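## Grasp planning for mixed bins: notes, Naa Issahaku

**Slide 1: the stack**
- Perception node publishes a segmented depth cloud. Planner subscribes, samples 500 grasp candidates, scores them, keeps the top 20.
- Controller takes the first candidate with a collision-free path. The rest stay queued.
- Mention that Nimisau is the planner and Zirkell the logging tool. People mixed them up at Hurnham.

**Slide 2: scoring**
- Three terms: antipodal quality, clearance to the bin wall, cloud density under the fingers.
- Wall clearance used to be a hard cut. It threw away every grasp near the sloped sides, so it is now a cost.
- Shiny foil leaves holes in the depth. Density term goes low, object is left till last. Say plainly that this is a workaround.

**Slide 3: cloth**
- Segmentation splits folds into separate objects. Merge step runs before sampling, adds 50 ms.
- Lamptey's patch for striped fabric is on a branch, still to be reviewed. 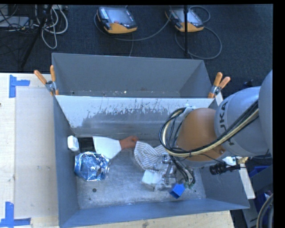 **Slide 4: replanning**
- Cloud is frozen during approach. If the wrist force passes the limit before the fingers close, retreat, take a new cloud, resample.
- After 2 retreats on the same segment, mask it and move on.
- Cable bundle is modelled as a padded cylinder on the wrist. Padding is too generous; it rules out steep approaches on one side.

Questions: expect one on cycle time. Go back to slide 1.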